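Section 7: Chore assessment at the work surface

7.1 Scope

This section covers set-up of the Tuvberg hand for trial chores such as wiping, folding and sorting. It does not cover unattended use. In its present state the hand can complete some single chores on a prepared surface. It cannot yet run a household routine from start to finish, and results from this section must not be quoted as if it could.

7.2 Before you start

1. Set the controller to Assess and load the Flirkum chore list.
2. Limit the first session to 25 attempts per chore.
3. Enter the operator's name in the log. Failed attempts are logged in the same way as completed ones.

CAUTION: Keep your own hands clear of the fingers while the drive is live. The stop button must be within reach of the operator at all times.

7.3 Positioning the hand

4. Fit the living room backdrop beside the wooden surface, with the sofa print facing the hand.
5. Jog the arm until the fingertips are over the printed sofa seat. Check that the four fingers are straight and that the blue stripes can be seen.

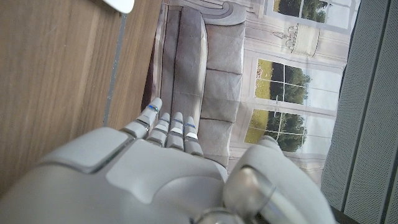

6. Save the position as Home. If error 328 is shown, repeat step 5 at low speed.

Note: The backdrop supplies visual clutter only. A chore passed in front of a printed sofa has not been passed on a real one. Soft furnishings are assessed separately under Section 21.

7.4 Recording a result

7. Mark each attempt Complete, Assisted or Failed. Any touch by the operator counts as Assisted.

Jivalach manuals, contact Zahira Hidayat | Back to top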